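Sofa and side table tips from the Brultness open day

Proltumeck opened its Brultness workshop to visitors in April, and I went along to see the tidying robots. Most of the demonstration took place in simulation on a screen, with Zdeňka Šimek explaining each job. I wrote down what seemed useful at home.

1. Clear the seat before the table

The practice room is set up with a sofa and a folding table, and the job is to get small things off the cushions. Paper comes first. A flat sheet hides whatever is under it, and it creases if someone sits down. Work from the armrest across, one cushion at a time, and check the line where back and seat meet — small things end up there. 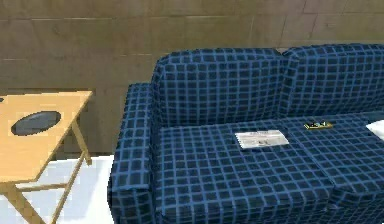
2. Give each thing one place

The software has a fixed spot for every item on its list, more than 100 of them. At home a shallow tray on the side table is enough for remotes, pens and glasses. Put papers somewhere else or they will bury the rest.

3. Leave a gap beside the sofa

Zdeňka said furniture pushed tight together caused most of the failed runs. A hand's width between table and armrest lets you get a vacuum nozzle in and fold the table without scraping the fabric.

4. Test checked covers in your own light

On a busy pattern, dark items are easy to miss. Run your palm over the seat as well as looking.

The next open day is at Nodmont. Entry is free, but places are limited to 175.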